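La chaqueta de Postcombe

Cuando mi hermana me llamó para decirme que por fin se iba a Postcombe, yo estaba comiendo una mandarina y casi me atraganto de alegría. ¡Postcombe! Llevábamos media vida hablando de aquel pueblo (de su estación diminuta, de la lluvia fina, del taller Hureck donde todavía arreglan acordeones) y ahora resultaba que el taller la había aceptado de aprendiz. Salía a la mañana siguiente, en el primer tren, y no había doblado ni un calcetín.

– Ven – me dijo –. Tengo la cama llena de cosas y no sé por dónde empezar.

Fui corriendo, claro.
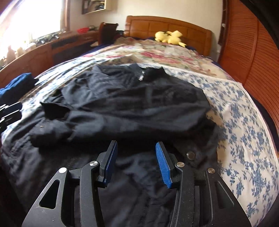
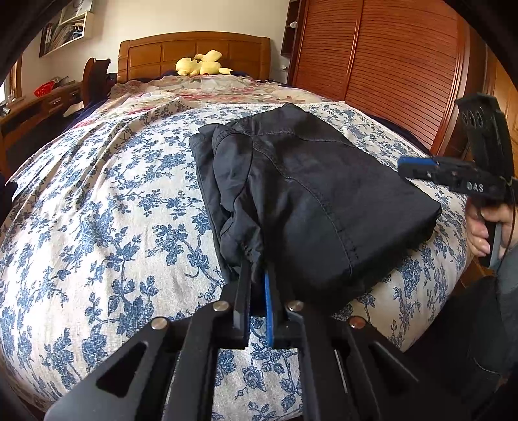
La ropa oscura de viaje, sobre las flores azules de la cama.

¡Qué maravilla, una cama antes de un viaje! Siempre me ha parecido el mejor mueble de la casa, y esa noche más que nunca. Las flores azules eran las de toda la vida, las mismas sobre las que jugábamos a los naufragios, saltando de ramo en ramo para no caer al agua blanca. Mi hermana decía que cada tallo era un río y que en alguna parte de la tela estaba el nacimiento de todos. Lo buscamos un enero entero, con fiebre las dos, y nunca dimos con él.

La chaqueta azul marino merece capítulo aparte. La había heredado de nuestra tía, que trabajó en los almacenes Jacquet y que hablaba de las prendas como otros hablan de caballos: esta tiene nervio, aquella se cansa enseguida, con esta llegas adonde quieras. De la chaqueta decía que había cruzado 2 fronteras y que no pensaba jubilarse. Yo se la había pedido prestada tantas veces que conocía de memoria el tirador pequeño de la cremallera, y ese gesto de subirlo hasta la barbilla y sentirse de pronto una persona con planes.

– Pruébatela – me dijo mi hermana.

– Pero si es tuya.

– Por eso. Quiero ver cómo se va.

Me la puse y di una vuelta por la habitación, caminando como camina la gente en las estaciones extranjeras, muy deprisa y mirando los letreros. Ella se reía tanto que tuvo que sentarse en el suelo. Luego revisamos los bolsillos, que es lo que más me gusta en el mundo, y salió un billete del autobús de Bretar, arrugadísimo, con el número 198 todavía legible. ¡El autobús de la playa! Nos quedamos calladas un buen rato, oliendo el billete por turnos, convencidas las dos de que olía a crema y a melocotón.

Doblarla fue otra aventura. Mi hermana es partidaria de enrollar y yo de plegar, mangas hacia dentro, cuello arriba, y discutimos con verdadera pasión hasta que se hizo muy tarde. Ganó ella, porque la maleta era suya. A cambio me dejó elegir el sitio, y la puse encima de todo, bien a mano, por si llovía al bajar del tren.

– Son 1000 kilómetros – dijo de repente.

– Pues 1000 kilómetros de chaqueta – contesté yo, y le metí el billete otra vez en el bolsillo, sin que me viera.

Dormimos poco, apretadas en la cama, cada una en su orilla del río. A las 5 sonó el despertador. Ella se levantó de un salto, con el pelo disparado hacia todas partes, y preguntó si quedaban mandarinas.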